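The Flat Cleaning Fee Should Go

Opinion
The Lindard Tenancy Review, 22 Jun 2020

Renters in Flillitlow who move out of an apartment this summer will, in many cases, find the same line on their closing statement. It reads "standard cleaning," and the amount beside it is $165. The charge applies whether the tenant stayed four months or nine years. It applies to a studio with one closet and to a house with three bedrooms. It is taken from the security deposit before the deposit is returned, and in most leases we have read it is described as non-negotiable.

The Lindard Tenancy Review has held since it began publishing that a deposit belongs to the tenant until the landlord can show a loss. The flat cleaning fee reverses that order. It assumes the loss and leaves the tenant to argue against it, usually from a new address and often without a copy of the inspection form.

Owners make a fair point when they say that apartments must be cleaned between tenancies. No family should have to scrub another household's oven on its first night. The work takes time, and the people who do it should be paid properly. We do not dispute any of this. Our objection is to the idea that the cost should be fixed in advance and charged to the person who has already done most of the work.

Routine turnover cleaning is a cost of doing business, in the same class as advertising a vacancy or changing a lock. A landlord who collects rent every month has been paid for it. When a kitchen is left with grease on the walls, or a carpet is stained past ordinary wear, the landlord may claim the real expense and should attach the receipt. That is a sound rule, and the flat fee weakens it from both sides. A careful tenant pays for cleaning that was not needed. A careless one pays $165 for damage that may cost several times as much, and the owner, having written the fee into the lease as full settlement, may find it hard to recover the rest.

The fee also changes how people behave. Our office took 1435 inquiries on deposits in the last program year, and a common theme among callers was that they had stopped cleaning before a move once they learned the charge would be made regardless. One cannot blame them. A household packing on a deadline will spend its last evening where it does some good. The result is that the next turnover takes longer, the cleaning crew is handed a harder job at the same rate of pay, and the owner concludes that the fee was justified all along.

The Kiani Street buildings offer a better model. Management there dropped the flat charge last October and replaced it with a one-page checklist, given to tenants 30 days before the lease ends. It names the surfaces to be wiped, the appliances to be emptied, and the standard expected of each. A short walk-through follows, with the tenant present. If something falls short, the tenant has until noon the next day to put it right. Only after that is a cleaner sent in at the tenant's expense, and the bill is passed on without a markup.

We have heard the complaint that walk-throughs take staff time. They do. So do disputes — and a dispute over a deposit can run for months, with letters on both sides and a hearing at the end of it. Small owners in particular have told us that they would welcome a plain form, provided they did not have to write it themselves. The city could supply one at little expense.

It already has a place to do so. The draft rental code now before the council runs to many pages on late fees and pet charges and gives cleaning a single sentence, which allows "customary" deductions. That word should come out. In its place the code should require an itemized statement for any cleaning deduction, a dated receipt, and an offered walk-through before the keys are returned. It should also state that a lease may not waive these protections. Without that last clause, the rest will be signed away on the first page of every new contract.

There are 2762 rental units in the central district alone. For a large owner, the flat fee is a modest and dependable source of income. For a tenant who must find a new deposit before the old one comes back, $165 can decide whether the truck is rented or the utilities are connected on time. The council should weigh those two interests as they stand, and it should do so before the fall leases are signed.

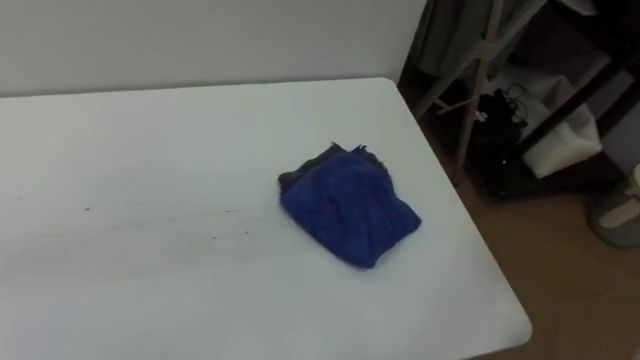 Responses and Further Reading

The Review accepts letters of up to one page from tenants, owners, and property managers. Letters on the draft rental code will be printed together in the October issue. The move-out checklist used at Kiani Street is available at our front desk and in the Mirnolik housing guide, under "Ending a Lease."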